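Bottle return, coasters and the desk swap

Quick one this issue, am writing it between the dentist and the bus.

The Truvedthorpe bottle drive is back on. Last time we got through 1528 containers, which paid for the new kettle and a decent chunk of the hall heater. Target this round is 4000. Ambitious, yes. Garages are full of the things, so have a look behind the bikes.

What we take: plastic drink bottles, cans, cartons, glass if it's whole. Give them a quick rinse please. Leave labels ON, the depot needs to read them. Don't squash anything. Lids – Jummai Garba is collecting those separately, any colour, so unscrew and pop them in the tub by the door. Milk bottles are a no again, sorry, we did ask.

Drop-off is the Gruber Street side of the hall, up to 10 bags per household. More than that and you'll need to ring first so we can get the trailer round. Last day is 5th February. Please don't leave bags on the footpath overnight, the magpies get in and then the neighbours get in touch.

Second thing. Desk tidy swap, same day, same room. Bring whatever's cluttering up your study or the kids' bedrooms: coasters, mats, pen cups, lamps, framed posters, bookends. Take home something you like better. No money changes hands. Silicone mats went in the first five minutes in September so if you've got spares, bring them along. Anything with glass in it wants wrapping in a towel for the car trip.

And have a look at your own desk while your at it. I found three empties on mine, plus one under the printer that I'm not going to discuss. Green plastic counts the same as clear. 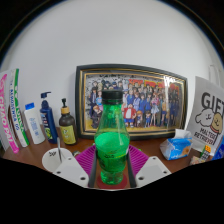 Green bottle, black lid, red coaster. Check your desks!

Lift wanted from Prornden for two people and a bookcase (flat, will go on roof racks). Leave a note in the hall pigeonhole, box 156, or catch me at the urn.

Flernutau craft table is on as usual, bring scissors – we are down to the one good pair and its left-handed.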